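About Sketel

Sketel is a night school for people who want to learn to repair clothes. We teach darning, patching, hemming, zipper replacement and the quiet business of taking in a waistband after a good year at the gym, or letting it out after a better one at the table. Classes run in the evening because our students have jobs, and so, for the most part, do our teachers.

The school began with a coat. It had a torn lining and a missing button, and the repair shop wanted more for the job than the coat had cost. Our founder fixed it at home with a library book and the wrong thread. The lining held for a whole winter. The button went in a week. A neighbor asked for help with a pair of work pants, then asked to be shown how, and by November there were 4 people around a kitchen table arguing about thimbles.

We moved out of the kitchen when the iron tripped the breaker during dinner. Since then we have rented the second floor of the old Soylu building, above a shop that sells aquariums. The stairs are steep and the hallway smells faintly of pond. Students tell us they stop noticing by the third class.

What we teach

The beginner course lasts 4 weeks and assumes you can't thread a needle. If you can, you'll be ahead for up to 30 minutes. We start with buttons, move on to hems, and finish with a patch on the knee of something you own and like. We ask for something you like on purpose. People are careless with clothes they were planning to throw out anyway, and it shows in the stitches.

After that the courses split. Knits covers sweaters, socks and the moth. Wovens covers shirts, trousers and jackets, with one long evening on pockets. Zippers is its own course, and it has a waiting list, and we are sorry about that. The zipper room has 27 seats and only so much patience in it.
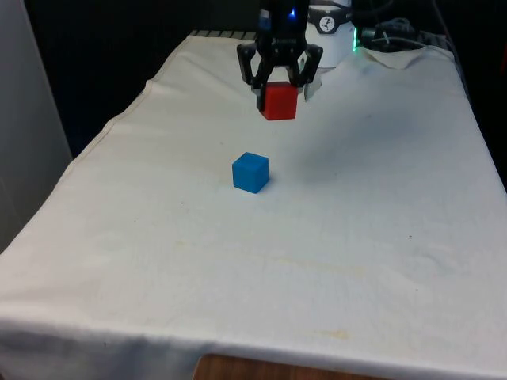
The founder
Head of teaching, Sketel

I still take the first class of every beginner course myself. It keeps me humble and it lets me get my opinion of fusible hem tape on the record early. (It has its uses. I've used it on curtains. I don't discuss the curtains.)

We don't teach dressmaking. People ask, and we send them to Ivivberg, across the river, where they have proper cutting tables and mannequins and a very good coffee machine. Ivivberg sends us the people whose dresses have since met a car door. It has been a friendly arrangement for years, and the coffee has never once been offered in our direction.

How the classes work

Bring the item, clean. We supply needles, thread, pins, scissors and light. Thread comes in 62 colors, none of which will match your navy trousers exactly. Navy is a family of colors that don't speak to each other, and we spend part of the second evening on how to choose the least bad one.

There are no grades. At the end of a course you get a small card with your name on it and a needle pushed through the corner, so please don't put it in your back pocket.

Once a month we hold an open bench, free to anyone who has finished a course. You turn up with whatever has come apart and sit down next to somebody who knows more than you do, or slightly less. Most of the sock repair in this part of town happens there.

Where the money goes

Course fees pay for the teachers, the rent and the thread, in that order. The sewing machines are serviced by Fidov, a workshop two streets over that has asked us, politely and more than once, to stop oiling them ourselves. We have mostly stopped.

Visiting

The door is the green one to the left of the fish. Ring twice and wait, as whoever is nearest may have pins in their mouth. If you'd like to sit in on a class before signing up, write to the office and we'll find you a chair.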